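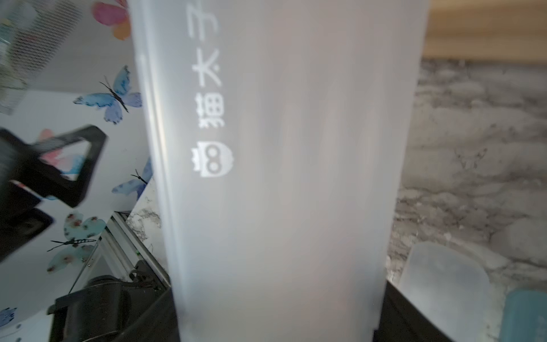
Frosted white plastic container with white lettering

Rasutside Railway History Group
Minutes of the December meeting, opened 7.30 pm

1. Sterano branch survey
Wonderful news! The walking party has traced the old trackbed almost as far as Bansal, including nine culverts and the footings of the water tower. The company never laid rails beyond the second cutting, so finding earthworks this far up the valley thrilled everyone. Map to be redrawn before spring.

2. Share certificates
A bundle of 11 certificates has been offered to us on loan, all from the 1870s issue. Agreed to accept, with thanks. Scanning to start straight away.
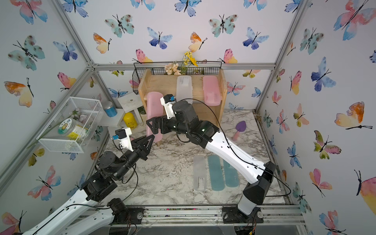
Plastic cases, flowers and small containers against butterfly wallpaper

3. Jimolura station booklet
Draft read and much enjoyed (the chapter on the runaway ballast wagon got a round of applause). Print run of 3000 felt too bold; printer to quote for fewer. Price left until the quote is in.

4. Any other business
Ten new members since summer, a lovely boost. Lamp room key still missing.

Closed 9.10 pm. Next meeting in January, same room.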